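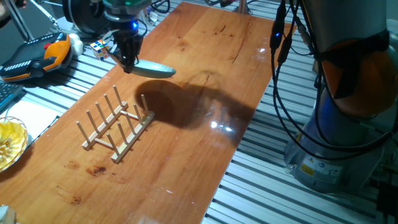 Why do sellers of used tables mention some damage and leave out the rest? They mention the damage that they think a buyer will find anyway, and they have usually stopped seeing everything else.

Figure 4. Glossy wooden tabletop with faint scratches and a few darker stains.

4.2 Wear words in the listings

The Travton set holds 3777 listings for used wooden tables, all posted on Clukomon between March and June. We read the first 1000 by hand before settling on a coding scheme, a choice we would not repeat. Any phrase that admitted to a mark, dent, wobble or smell was coded as a wear word. "Has character" was coded as a wear word after a short argument. "Has a story" was left out, as the stories, where given, were mostly about the seller's divorce.

Scratches are the easy case. Sellers name them freely and shrink them at once: they are light, tiny, normal, or "only there in the sun." Stains get different treatment. A scratch seems to be something that happens to a table, while a stain is something a household did to it, and sellers write accordingly. Marks of both kinds can share one surface (Figure 4), yet a listing that owned up to the scratches often had nothing to say about discoloration. When a stain did come up, it tended to arrive with an alibi – a former tenant, a nephew, the previous owner's ferns.

Price complicates matters. In listings asking 80 dollars or less, wear words came early and bluntly, often in the title ("beat up, you haul"). In the more expensive ones they drifted toward the last line, after the measurements and the note about a smoke-free home. We take this as weak evidence for the candor discount proposed in Section 2, and as somewhat stronger evidence that people selling cheap tables want them gone by the weekend.

We also checked the term "patina." It turned up in 37 listings. The coders agreed on what it meant in none of them, and it was dropped from the main count. The Bukance glossary of resale terms defines it as "desirable age," which moves the problem one word to the right.

Sellers' replies to buyers were not collected, so wear admitted later in messages is missing from these counts. The Kaplan subset, where some replies were posted in public, is taken up in Section 4.3.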